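Prustthorpe Council Adopts New Filing Rules for Public Records Requests

Thursday, April 13, 2023

The Prustthorpe Town Council has adopted a revised procedure for handling public records requests. The measure passed on second reading and replaces section 2 of the town's records policy in full. It applies to all requests received by the clerk's office after the posting of the adopted text.

Under the new procedure, every request is assigned a tracking number on the day it is received, whether it arrives by mail, by email or at the counter. The number stays with the request until it is closed. The previous policy assigned numbers only to written requests, and verbal requests were logged separately by the department that received them.

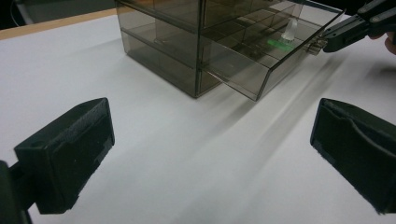
A drawer organizer with one divided tray pulled partway out.

Town Clerk Theresia Trummer told the council that the two logs had produced duplicate entries and, in several cases, different closing dates for the same request. "A single register lets us report one set of figures," she said. "The departments will still search their own files, but the clock is kept in one office."

The fee schedule was also amended. The first 100 pages of any request are provided at no charge. Pages beyond that limit are billed at the existing copy rate. If the estimated cost exceeds $75, the clerk must send a written estimate and wait for the requester's approval before work continues. Electronic records delivered by email carry no page charge, although staff time for redaction may be billed where state law allows it.

Council member Facundo Maldonado asked whether the estimate requirement would pause the response deadline. Town Attorney Regula Fuchs said it would, and that the deadline resumes on the business day after approval is received. At her suggestion, the wording was changed from "working day" to "business day" to match the definition used in the rest of the code.

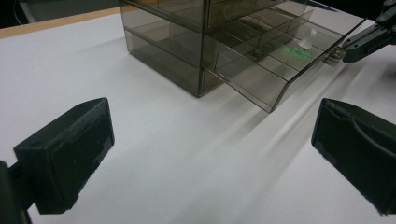
The tinted organizer on a white tabletop, its tray open.

A second amendment, offered by council member Domenica Ortner, would have required all closed requests to be posted on the town website. It was withdrawn after discussion. Ortner said she would bring it back as a separate item once the clerk's office had prepared a cost estimate. Trummer said the current website can display an index of requests but can't host the attached records.

Paper files for closed requests will be kept at the Meinecke Street annex for the period set by the retention schedule. Open files remain at Town Hall. Departments have been asked to transfer any closed files they still hold, with a completed transfer sheet for each box.

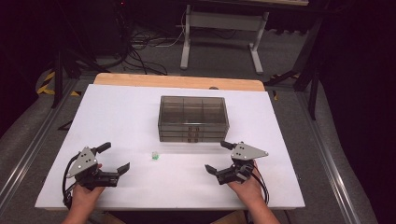
Transfer sheets must list the tracking number, the department, the date of closing and the name of the employee who performed the search. Boxes received without a sheet will be returned to the department. Files that predate the tracking system will be listed by requester and year.

The council will review the procedure in November. The clerk is to report the number of requests received, the number closed on time and the total fees collected. Notburga Eder, who chaired the meeting, asked that the report be included in the agenda packet and not distributed at the table.

The adopted text is available at the clerk's counter during office hours. Request forms in the old format will be accepted while supplies last.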